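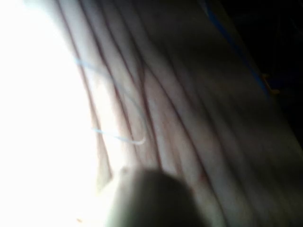 A whole trout does not want to stay on a chopping board. You have a knife in one hand, the fish in the other, and the fish has the better grip on events. Put a damp cloth under the board and a second one on top of it, and don't smooth the second one out. Leave it rucked up in long folds like the ones in the photo, with a decent furrow down the middle, and lay the fish in that with its back against a ridge. It will sit still long enough for you to get the head off. Use an old cloth. Whatever you use will be an old cloth afterwards.

Scaling without redecorating

Scales travel. I found one on the bathroom mirror in January and we had last eaten bream before Christmas. The answer is to scale the fish under water: fill the sink deep enough to cover it, hold it by the tail and work towards the head with the back of a knife. Put a sieve over the plughole before you let the water out, or you will be taking the trap apart later with a torch in your mouth.

A spoon does the job as well as a knife and is kinder round the fins. I own a proper scaler, made by Gratik, with brass teeth. It is very good at getting stuck in the drawer.
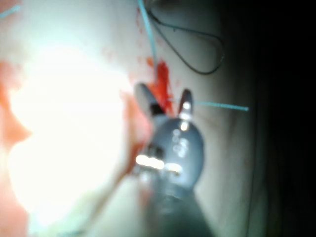 Dela Antwi

Pin bones

Run a fingertip along the thick part of the fillet, head end to tail end, and you'll feel them. Drape the fillet over an upturned bowl so that the ends poke out, then pull each one with tweezers in the direction it is already leaning. Pull straight up and you tear the flesh and swear. Keep a mug of water next to you and dip the tweezers in it after every bone, otherwise the last bone comes back with you and goes in again somewhere else.

The tweezers should live in the kitchen. This was settled in our house after some discussion.

Skin that lets go of the pan

Dry the skin. Dry it again. Then put the fillet on a plate, skin side up and uncovered, in the fridge for 20 minutes while you do the potatoes. Oil the fish as well as the pan, get the pan hot, lay the fillet in away from you and press it flat with a fish slice for the first half minute. After that, leave it alone. If it sticks when you try to lift it, it isn't ready, and no amount of scraping will bring it round to your point of view.

For baking a whole fish, 200 degrees and a sheet of greaseproof under it. Salt the skin just before it goes in.

The smell

Lemon on the board first, rubbed in with the cut side, then cold water, then hot water and soap. Hot water first sets the smell and you'll be making fish-flavoured fruit salad until the board wears out. The same goes for hands. I was once given a steel "odour bar" and have rubbed it faithfully for years with no result beyond a clean odour bar.

Bowls of vinegar left out overnight do work on the air in the room. They swap one smell for another, but the second one goes by breakfast.

Heads, guts and bin day

Heads and bones make stock (not the gills, they turn it bitter; snip them out with scissors). If you can't face stock today, wrap the lot in newspaper and freeze it. Guts go in the freezer too, in a bag with GUTS written on it in large letters, and come out on the morning the bin goes. Esperanza Carretero next door labels hers "liver", and her son has fried it once.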